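The Slow Counter: Why Skurton Still Sells Its Coats in Person

Fashion retail has spent two decades moving its customers toward the screen. Skurton, the outerwear house founded in the mill district of Trindade, has moved with the trade only in part. Its winter coats can be viewed online, but they can be bought only at a fitting counter, by appointment, after the customer has tried at least two lengths.

The policy dates from a difficult season. Returns of mail-order coats had reached a level the company could no longer absorb, and most came back with the same remark: the shoulder was wrong. Skurton withdrew the coats from its web store the following March and put the money into training fitters.

Each fitter now completes 20 supervised appointments before working alone. The training covers posture, sleeve pitch and the handling of heavier cloth, in particular the double-faced wool woven for the company by Futanetti. That cloth is finished on one side for warmth and on the other for drape, a distinction that product photography does not convey well.

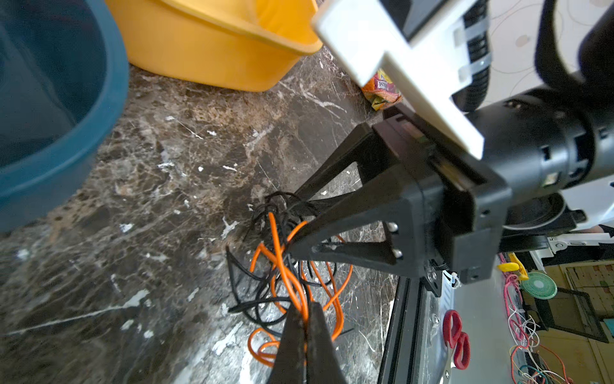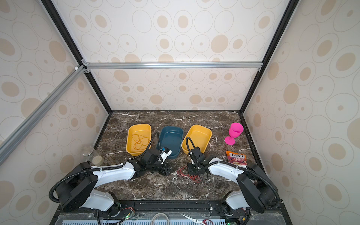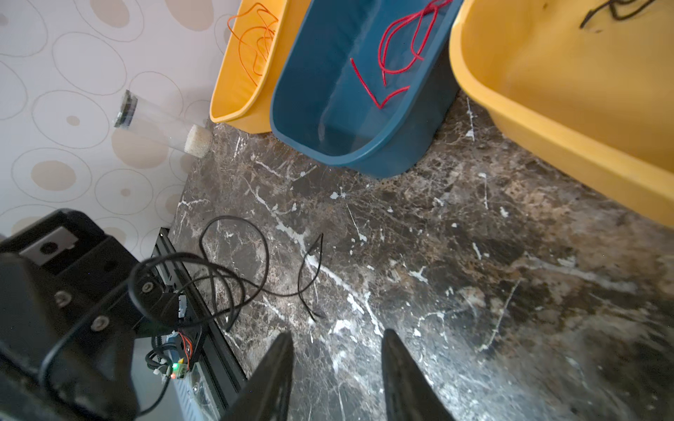
Production remains modest. The Trindade workrooms complete about 700 coats a year, and the pattern library holds 213 blocks, many of them adapted from earlier military and riding styles. A customer whose measurements fall between sizes is offered an altered block at no further charge. Delivery takes six weeks, longer in autumn.

The arrangement has its critics within the trade. Fundmont, which operates department stores in several northern cities, declined to carry the line on these terms and argued that shoppers expect to leave with their purchase. The two firms have since agreed on a smaller program, under which Skurton fitters visit selected Fundmont stores during the colder months and take orders there.

Scarves, gloves and knitted hats are still sold through the website, where fit is a lesser concern. The company has stated that it will review the policy on coats once its second fitting room in Trindade has completed a full winter of trading.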